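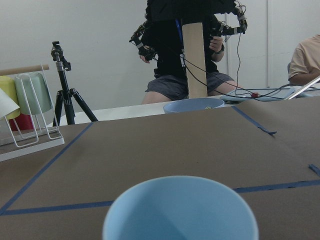

Figure 4.1 A light blue cup and a dish rack at a table marked out with tape.

Chapter 4: Can it do the washing-up yet?

I get asked this one at parties, usually by somebody standing next to a full sink. My short answer is no. My longer answer takes up the rest of this chapter, and I hope you'll find it more cheerful than the short one!

Think about what you do with a cup. You pick it up, tip it over and find it a spot in the rack between two others, and you can do all of it while arguing about the football. You've had years of practice. A machine has to be shown, and shown again – and then somebody swaps the cup for a bowl and half the lesson is lost.

I spent a week in April at Cusside, where the Hudec team had set their arm 241 cups to put away. It managed 190 of them, which sounds splendid until you picture the other 51 on your own kitchen floor. On the shop floor at Rerkmont things looked rosier, but there every part arrives the same way up and in the same place (my kitchen has never worked like that, and I doubt yours has).

So we'll start small. Section 4.1 is all about gripping: why a rim is easier than a handle, and what a wet surface does to your plans. Section 4.2 moves on to the rack. Before you read either, go and put away 10 things from your own draining board, slowly, and jot down every time you change your grip. Keep the list handy, as you'll need it for the first exercise.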